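4 Mounting the frame and levelling the desk

Read this section through before you lift the top. The Skarkbridge sit-stand frame is supplied in two cartons, and the desktop comes separately. Check the part numbers on the packing slip against the labels on the cartons. If a carton is damaged, keep it and contact the dealer before assembly.

4.1 Before you start

You will need a 5 mm hex key (supplied), a Phillips No. 2 screwdriver, a spirit level and a tape measure. A second person is required for steps 7 and 8.

CAUTION: The assembled desk is heavy. Do not lift it by the crossbar or by the edge of the top alone.

Clear a floor area at least 1 metre larger than the desktop on all sides. Lay a blanket or flattened carton on the floor to protect the finish.

4.2 Fitting the frame

1. Place the desktop face down on the blanket.

2. Slide the two crossbar halves together until the overall length suits the top. The outer edge of each side bracket should sit at least 30 mm inside the edge of the desktop.

3. Tighten the four crossbar grub screws by hand only.

4. Centre the frame on the top. Measure from each corner of the frame to the nearest edge and adjust until opposite sides match.

5. Fix the side brackets with the 20 mm wood screws. Start all screws before tightening any of them.

CAUTION: Do not substitute longer screws. Tops less than 22 mm thick may be pierced.

6. Fit the feet to the columns with the M8 bolts, then go back and fully tighten the crossbar grub screws.

7. With one person at each end, roll the desk onto its side, then onto its feet. Keep hands clear of the columns.

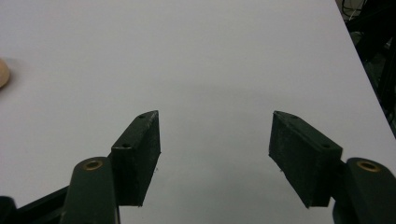

8. Move the desk to its final position. Leave 50 mm between the rear edge and the wall so that cables aren't pinched when the desk travels.

4.3 Levelling

Set the desk to its lowest position, 605 mm at the underside of the top. Place the level along the front edge, then along each side. Turn the adjustable glides in the feet a half turn at a time – clockwise lowers the corner, counter-clockwise raises it. Check that all four glides touch the floor.

On carpet, repeat the check after a week of normal use.

4.4 Connecting the control box

1. Plug the left and right column leads into sockets M1 and M2. Either column may go to either socket.

2. Plug the Takács handset into socket HS.

3. Connect the mains lead to the control box, then to a 230 V outlet. Do not use a double adaptor.

4. Hold the down button until the desk reaches its lowest point, rises slightly and stops. The display shows 61, the desktop height in centimetres rounded to the nearest whole number.

NOTE: If the display shows E1, one of the column leads is not seated. Disconnect the mains, push both plugs home and repeat step 4.

4.5 Care of the surface

Wipe with a damp cloth and a mild detergent. Do not use solvents, scouring pads or bleach. Hot items need a mat.

Re-tighten all frame bolts after 1,000 height changes or every January, whichever comes first.

Document control: N. Bermúdez, revised 2021-08-05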